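Print this ticket | E-mail this ticket

Gripper stops short of the ring in the Nuser sim – arm not tested yet
Status: open
Posted 28th March

Hi all, me again. I'm building a sorting cell in the shared workshop and before I let the real arm loose I'm running everything in simulation with the Nuser package. It was behaving fine, and then I moved to the Soton controller profile and now the gripper won't go where I send it! The target is an orange ring on the round gray platform, and the move ends early with a "goal tolerance" error.

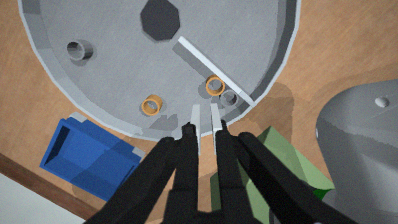
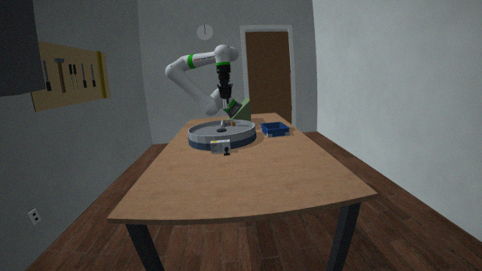 So what I've tried so far, in no sensible order. I restarted the sim (of course). I rolled the profile back one version, same error. I dropped the speed from 80 percent to 20 and got 16 clean runs in a row, so I got all excited and closed the ticket, and then run 17 failed exactly like before. Sorry to whoever got that e-mail and then the reopened one!

Next I went after the tool offset. The Willell finger pads I'm using are longer than the stock ones, and I had typed their length into the gripper file but not into the planner file. Fixed that, reloaded, and the stopping point moved by 5 mm – the right direction, but still short. I also turned off collision checking against the platform rim for one run, just to see, and the error went away completely. I've switched it back on because I don't want to get used to that.

My guess is that the collision shape for the rim is fatter than the rim you see on screen. The mesh came from the Cairns parts library last July and I never looked at its collision layer. Does anybody know if Nuser rebuilds that layer when you rescale a part? I did rescale it, and I can't find anything in the settings.

I can post the log and both config files if that helps. I'm going to swap in a plain box shape for the rim tonight and run it again at low speed.

Related tickets
Planner ignores custom finger length
Soton profile: tolerance error on short moves
Rescaled Cairns parts and collision layers
Willell pads, where to enter the offset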